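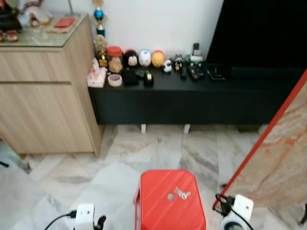

**Ticket 483: right gripper drops keys during open day routine**

Site: Clilside demo room
Unit: Drirkow two-arm, Clinov control software
Priority: high (visitors at 14:00)
Status: closed, one follow-up

**Reported**

Key handover runs in the morning rehearsal failed 8 times out of 25. The arm reaches the stool, the fingers close, and the keys slide out during the lift. All failures on the right side. No fault code on the panel.

**Log**

09:40 Restarted the controller. No change.

09:55 Checked right finger travel against left. Right closes short. Grip force limit was set to 3000 in the right profile, same as left, so force is not the cause.

10:20 Found the right profile still using the offset from the Declercq visit in October, when the longer fingers were fitted. Cleared it and ran zeroing on both sides.

10:35 Keys now held on lift. Two drops remained, both with the keys close to the hole in the seat. One finger tip goes into the hole and stalls.

10:50 Moved the pick zone to the right of the hole and saved as "openday_b". Ribs on the stool top do not affect the approach at the current speed.

11:15 Full routine repeated with no drops. Cable slack on the right arm checked through full wrist rotation, no snagging.

**Resolution**

Stale offset removed, pick zone moved. Load "openday_b" before the 14:00 group. Do not load "openday_a".

**Follow-up**

Clinov to confirm whether offsets should reset when a finger type is changed. Waiting on reply.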